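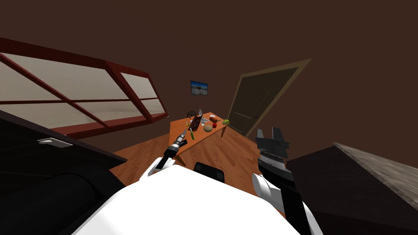 Figure 1. Simulated cell with both arms at the table, view from the robot. Left gripper over the front edge, right gripper open.

Unit 4: Setting up the Korno cell in simulation
Notes by Gaspard Pruvost, revised 6/9/26

Before you touch the real Korno, you set up the simulated one. The steps are the same and the mistakes cost less.

4.1 Levelling the view
Look at the floor line and the door in Figure 1. They are tilted, and so is the table. When you get this on your screen, check the roll value of the head camera first. Do not correct it by moving the table - last April two groups did this and their arms went through the tabletop.

4.2 Arms
Load the Hoven profile for the left arm, then the right one. Keep 40 mm between the fingertip and the table surface in the start pose. Open both grippers fully and write down the wrist angle of each.

4.3 Objects
Use scene seed 1927, so that every group has the same layout. The first target is the green object near the left gripper. Glass and bottle stay where they are until Unit 5.

4.4 Saving
Save the cell under your group name in the Eden folder. A complete file is roughly 647 kB. If yours is much smaller, the right arm was probably not stored, and you must repeat 4.2.

Bring the wrist angles to the lab on paper.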